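Teleoperated demonstration

Teleoperated demonstration is a way of teaching a robot a task by having a person carry it out through the robot's own body. The operator moves, the robot copies, and everything the robot sees and feels along the way is saved. Each saved run is called a demonstration or an episode. A learning program then studies many episodes and tries to produce the same kind of motion by itself.

The method belongs to a wider family known as learning from demonstration. Its closest relative is hand guiding, also called kinesthetic teaching, in which the teacher takes hold of the arm and pushes it through the job. Hand guiding is wonderfully direct, and a beginner can pick it up in minutes. It works less well for hands with many joints, where a teacher would need more fingers than anyone has. Remote control gets around this by letting the operator's own fingers drive the robot's, usually through a glove, a headset with hand tracking, or a smaller copy of the arm.

Everyday goods make excellent practice material. A stiff carton, a soft toy and a folded cloth each ask for a different grip, and a clear jar is a fine test for cameras, which often struggle with see-through plastic. 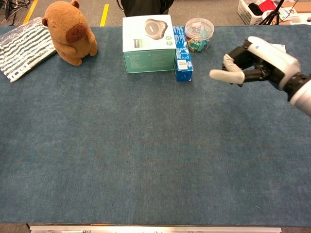

A multi-fingered robotic hand with its index finger extended, beside a row of tabletop objects that includes a plush capybara and a clear jar.

Episodes are normally short. In the Mostyn collection, a set of tabletop tasks led by Nerys Phillips, 647 episodes were kept after review, and most of them cover a single action such as pointing, pushing or lifting. Objects were moved to new spots between runs, a simple habit that greatly helps a robot cope with a table it has never met. The later Nedulel collection grew to around 1,000 episodes and added tasks for two hands.

Delay is the classic difficulty. If the robot lags behind the operator, people slow down and begin to overcorrect, and the learned motion picks up the same wobble. Touch is another open area, and a lively one! Many systems send no sense of contact back to the operator, who has to judge a grip by eye. Zirkon, a glove-based control system, answers this with small buzzers at the fingertips.

See also: Hand guiding; Imitation learning; Motion retargeting; Trivarico glove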